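Gallery: The finger position fault on the cloth bench

Posted October, Grivham workshop pages
Text by Birgit Fuchs, bench notes by Hywel Jarman

This page covers the fault that stopped cloth handling on the Tullanmont bench. No one was hurt. We lost one cloth, a mug and most of a week. People at the other sites have asked what happened, so the account is here with the bench work.

The job is simple to describe. The arm comes down over a cloth on the counter, closes two fingers on a hem or a corner, lifts, and lays the cloth over on itself. An operator starts each run from the desk and stays within reach of the stop button. The program is called Gautier and the fingers are driven by a Voken unit at the wrist.

On run 113 the arm picked up a corner, made the fold and was told to let go. The controller reported the fingers open. They were still closed. The arm rose to its parked height with the cloth in its grip, swung left, and dragged the cloth across the counter with a mug sitting on the far end of it. The mug went over the edge. Hywel pressed the stop when he saw the cloth lift, but the swing was nearly over by then.

He then did what the procedure card said, which was to clear the stop and send an open command from the desk. The fingers opened, closed again by themselves, and opened a second time. He had one hand near the cloth when they closed. He pulled it back without contact and switched the power off at the wall. We are treating that second movement as the serious part of the event, and the near miss report was written on it and not on the mug.

The log showed code 714, which is our own number for a finger position that changes faster than the motor can move. It had been appearing for some time before run 113. It was set as a warning only, so it scrolled past on the desk screen and the run carried on. 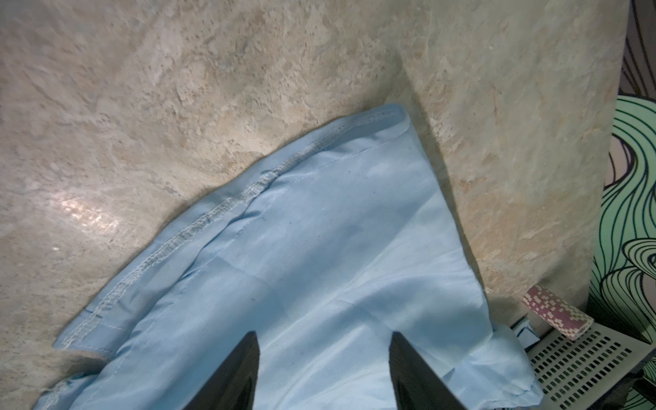

Over the light blue cloth on the bench, with the stitched hem running up to the far corner. Seen from the wrist.

The wrist view is what the operator watches during a pick. It is good for lining up on a hem. It is poor for judging whether the fingers have let go, as soft cloth can stay bunched between them after release and a light grip looks much the same as none. Hywel had the view up during run 113 and did not pick the fault from it. Neither did I when I went back over the recording the first two times.

Cause

The position signal comes back through a thin cable that bends every time the wrist turns. The cable had been tied down too close to the joint when the fingers were last changed. The outer cover had worn through on the inside of the bend and one of the conductors had broken. With the wrist straight, the broken ends touched and the reading was fine. With the wrist turned past 90 degrees they parted and the reading jumped to the value for fully open.

That explains the drag. The controller believed the fingers were open before it had sent the command, so it skipped the command and went on to the next step.

It also explains the second closing. When the stop was cleared, the controller tried to return the fingers to their last held position while the signal was coming and going. It was chasing a number that kept changing.

What we tried first

We spent a day on the wrong thing. The first idea was that the fabric was catching on the fingertips, because the tips had been changed and this cloth has a raised hem. We cleaned the tips, ran the same fold slowly with a plain tea towel, and got good releases every time. The slow runs used a smaller wrist turn, so they never reached the angle where the cable opened up. Hywel found the break by holding the cable between finger and thumb, with the power off and a meter connected, and turning the wrist by hand.

Repairs and changes

New cable fitted, with a longer loop at the joint and the tie moved back to the forearm. The old cable has been kept in a labelled bag in the top drawer of the tool cabinet.

Code 714 is now a stop and not a warning. One occurrence ends the run.

The release step now always sends the open command, whatever the reading says. It then checks motor current as well as position before the arm is allowed to rise.

Clearing a stop no longer moves the fingers. They stay where they are until the operator sends a separate command from the desk.

The procedure card has been rewritten. Hands stay off the counter until the wall power is off. The old card left this to judgement and that was our mistake, not Hywel's.

The cable goes on the inspection list, to be checked every 8 weeks with the wrist turned by hand through its full travel.

Drinks and loose breakables are to be kept off any surface the arm can reach.

Testing since

The bench was put back to work with the lightest cloths first and the arm at reduced speed. We ran the same fold that failed, including the full wrist turn, and then unplugged the position cable on purpose partway through a run to see what the controller would do. It stopped with the cloth held and the arm still. After the stop was cleared the fingers did not move. We repeated this with the cable unplugged before the pick and again during the release, with the same result.

Still open

We have not settled what the fingers should do on a stop when they are holding something heavier than cloth. Holding is right for the work we do now. It may be wrong if a hand or sleeve is caught, and there is presently no way to free the fingers without power other than backing off the screw at the rear of the unit with a hex key. A key now hangs from a hook beside the stop button. Hywel is working on a manual release and will add his drawings to this page when they have been checked.

If your site has the same wrist unit, look at where the cable is tied before your next run. Cable questions to Hywel Jarman, anything about the report to me.

Back to all galleries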